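So I finally caved and signed up for the Workeo trial, which I've been eyeing since November. If you haven't run into it, it's a robot simulator you rent by the month (40 dollars for the hobby plan), and it comes with a bunch of furnished rooms where you can boss an arm around without owning one. My apartment is very grateful!

Setup took me around 5 tries, mostly my own fault for skipping the driver page. After that it was smooth. I picked the tidy-up room first, the one with the drawers and the cube shelf, and I just sat there nudging joints for most of an evening – dinner got cold, no regrets.

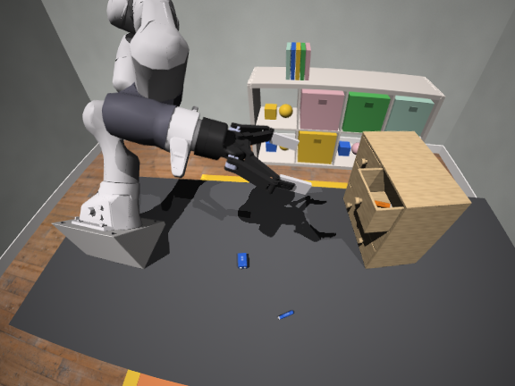

*Tidy-up room, gripper open in front of the shelf and the middle drawer pulled out.*

What I like best is how much there is to play with. You get drawers with knobs, bins, little blocks and spheres, stuff lying on the mat, and the shadows are good enough that I caught myself using them to line up the fingers. My friend Araceli Paredes tried it too and went straight for the drawer, of course.

Gripes? The camera controls are fiddly, and the hobby plan caps you at 400 saved runs, which sounds like plenty until you start saving every silly attempt (guilty). Exporting is slow too.

I'm keeping it for another month anyway. Next up is the kitchen room, if I can get it to load before midnight.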